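Marnport Household Waste Words

A word list and set of labelled short texts on sorting household rubbish, in British English

Version 3

Summary

Marnport Household Waste Words holds 2664 short texts written by residents of Marnport about what goes in which bin. Each text is one question or remark, and each carries a single label for the bin or service it belongs to. The texts came in through the paper forms and web form that the Marnport library kept at its front desk while the collection rules were being changed.

The set was put together by Charoen Chaiyaporn and is kept up to date by him. It is meant for people who write help pages, leaflets or search tools for local services and want to see how residents word things.

What is in the folder

texts.csv has one row per text, with the columns id, text, label, source and month.
labels.csv has the 16 labels, with a one-line meaning for each.
wordlist.txt has local words for items and their plain equivalents, in alphabetical order.
changes.txt lists what was altered between versions.

All files are UTF-8 with Unix line endings. Fields containing a comma are in double quotes. The month column gives the month name only.

Labels

The labels follow the Marnport collection leaflet as it stood in December. Most are named after the bin or box (paper, glass, garden, food, general). Others cover things that are not collected from the kerb, such as paint, batteries, large furniture and building rubble. There is also a label called unclear, used where the text does not say enough to decide. "Can I put the old one out?" is a typical case.

Where a text names two items, the label goes with the first one. This was a choice made for version 1 and it has been kept so that versions can be compared. 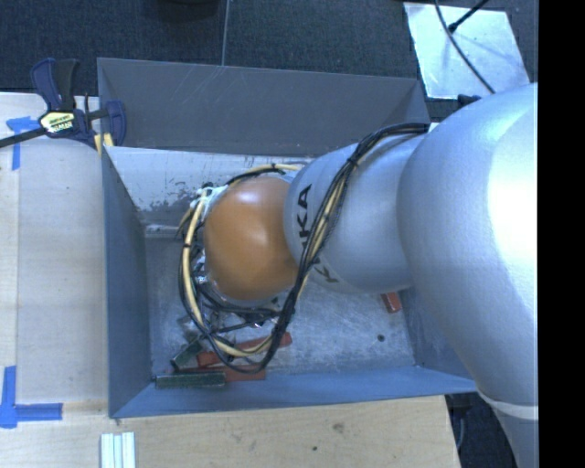 Do the texts keep the spelling people used?

Spelling and punctuation are as written, apart from names, phone numbers and house numbers, which have been replaced with the tags NAME, PHONE and HOUSE.

The paper forms were typed up by hand. If a word could not be read, it was entered as three full stops in square brackets. Capital letters were copied as far as possible, but some writers used capitals throughout and those texts were changed to ordinary sentence case. The source column shows paper or web.

How the labels were checked

Charoen labelled every text once. A second reader, Krishnan, then labelled a sample of 60 drawn at random, working from the leaflet and without sight of the first labels. Where the two differed they talked it over and settled on one. Most of the differences were between garden and food, over windfall apples, and between paper and general, over greasy pizza boxes. The notes on both are in changes.txt.

The rest of the set has been read by one person only. Treat the labels with some care.

Known problems

The library form was in English only, so residents who prefer another language are hardly present. Texts from the Goltov estate are few, as the estate has its own shared bins and a separate leaflet.

Some web texts were sent twice. Exact repeats were taken out in version 2, but near repeats remain.

The word "tin" is used for both food tins and paint tins. The labels depend on the rest of the sentence, and a simple word search will mix them up.

Rules differ from place to place and change over time. The labels should not be used to tell anyone what to put in a bin today.

Changes in version 3

Added the month column.
Split the old label metal into tins and scrap.
Corrected the meaning given for textiles in labels.csv.
Removed texts that were complaints about missed collections. These are being gathered in a separate set called Prandelus, which is not ready yet.

Use and credit

The files may be copied, changed and shared, including for paid work, as long as the name of the set and the version number are given. Please do not try to work out who wrote a text. Corrections can be left at the library desk, marked for Charoen, with the id of the row and the label you think it should have.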